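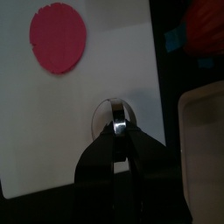

The metal loop. Oval, thin, shiny in one spot, currently homeless.

Trastwood Home Help > Kitchen > Storage

Where do you keep the things that don't belong in any drawer?

Jitendra Bansal
We moved in October to a kitchen with 3 drawers. One sticks. The old place had a whole cabinet for odds and ends, and I now have a box of them that I carry from counter to counter like a sick pet. Forks and knives are fine. My trouble is the loop, a small cup, the long-handled plastic stuff, and a few things I can't name but am afraid to throw out. My wife's position is that anything unused for 30 days goes. By that rule so does the fire extinguisher. What do people do?

Asked in Kitchen, 210 views

Skusanex
Buy a bigger drawer organizer.

mosotley_m
A bigger organizer in a drawer that sticks is how you end up eating soup with a ruler. Get the tall things out of the drawers and stand them up. Anything with a hole in the handle goes on a hook, and a strip of hooks inside a cabinet door costs very little.

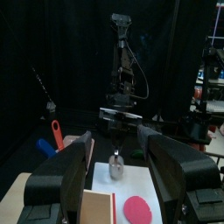 Small frosted cup on the white surface, orange utensil with a hanging hole behind.

Short metal things can live in a cup like that one, next to the stove. Use a heavier cup if you have one. Light plastic ones go over the minute you add a ladle, and the ladle will pick the time you're carrying something hot.

As for the loop, put it on a hook too. It's a loop.

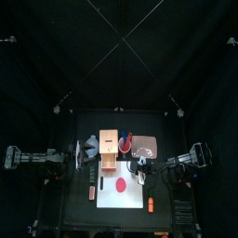 Sorting goes faster if you stop deciding where things live and decide how often you reach for them. Do it on a table and not over an open drawer, or you'll just put everything back. I'd line it all up along the back edge first, the way the row runs across the back of that black table, and pull things forward only when you can say what you last used them for. Whatever is still at the back by bedtime goes in a shoebox on a high shelf. Mine has 13 items in it and I haven't missed any, though I do visit.

Jitendra Bansal
Hooks are up. The drawer still sticks.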